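Jarlath Brophy answers the door with a screwdriver behind his ear and tells me to mind the cables. I've come to talk about Plosdale, the two-handed robot he's been building for most of two years with his friend Rezaul Abeysekara, and I'm barely in the hall before he's off (he talks fast, this man, and I gave up on neat notes by the second cup of tea).

"It started as one arm on a desk," he says. "One arm is great until you want to fold something. Try folding a towel with one hand! You end up using your chin."

So they went to two. Jarlath does the mechanical side and Rezaul writes the code, mostly late at night, mostly with the radio on. The whole thing has cost them $1,987, and Jarlath keeps a spreadsheet to prove it. "We said 2,000 and not a cent more. I've been living on the last thirteen dollars since April."

I asked what hurt the most. "Motors," he said, before I'd finished. "$1,283 of that is motors. Everything else we scrounged or printed or traded for."

The current obsession is cloth. Rezaul pulled up footage from the wrist camera for me on his laptop, and I'll admit it took me a minute to work out which way was up.

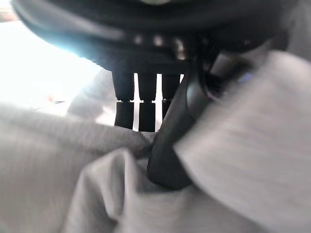 The wrist camera's view, with one finger down in the folds of gray cloth.

"See how the fabric dips around the tip?" Rezaul said. "I love that. A cup is a cup, it's the same shape every time you look at it. Cloth is a new shape every time you breathe on it."

They have 700 of these clips saved now, and he has watched all of them, some at quarter speed. I asked if that was as dull as it sounds. He laughed and said his sister asks him the same thing. What he's hunting for is the moment a finger goes too deep and picks up two layers when it should have one. The first fingers were flat and kept skating off the fabric, so Jarlath went to a longer, curved shape with a rounded tip, and that's the version they've stuck with. He went through a lot of filament getting there. "Don't ask to see the box of rejects," he told me. I asked. It's a big box.

The other half of the job is getting Plosdale to work in a room with furniture in it. For months everything was done on a bench, and Jarlath thinks they stayed there too long.

"On the bench you get spoiled," he said. "Everything's at the right height, you know where it all is. Then you go to a sofa and the seat is low and the back is curved, and there are pillows in the way. I had to redo my whole idea of how far it needed to reach."
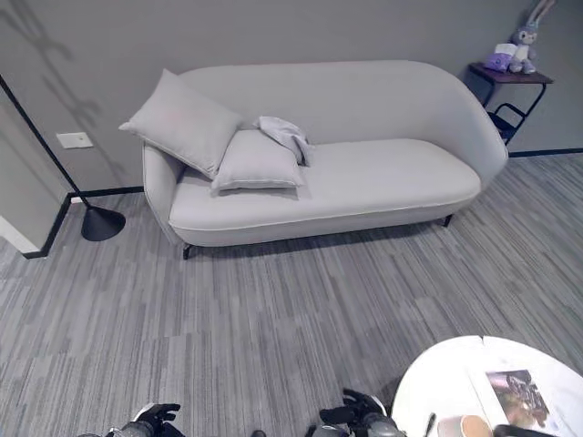
Sofa, pillows and a crumpled cloth, seen over the tops of both grippers.

Gray cloth on a gray sofa sounded a bit cruel to me, and I said so. Rezaul grinned. "That's my favorite one! If it can find the edge there, I'll trust it with a red towel any day." He's been leaning on shadows and creases more than color, and he got quite animated about piping, of all things, the little raised seam you get around a pillow. A straight-ish line that a pillow has and a towel doesn't. He drew it for me on the back of an envelope and I still have it.

Do they argue? "Constantly," said Jarlath. "About cable ties," said Rezaul, at the same time. There was a whole week in which they weren't speaking about connectors, though they were speaking about everything else.

I wondered what comes next, and got two different answers. Jarlath wants to rebuild the wrists, which he says are heavier than they need to be. Rezaul wants to leave the hardware alone for once so his code has a chance to catch up. They're starting with the wrists. Jarlath had already ordered the bearings.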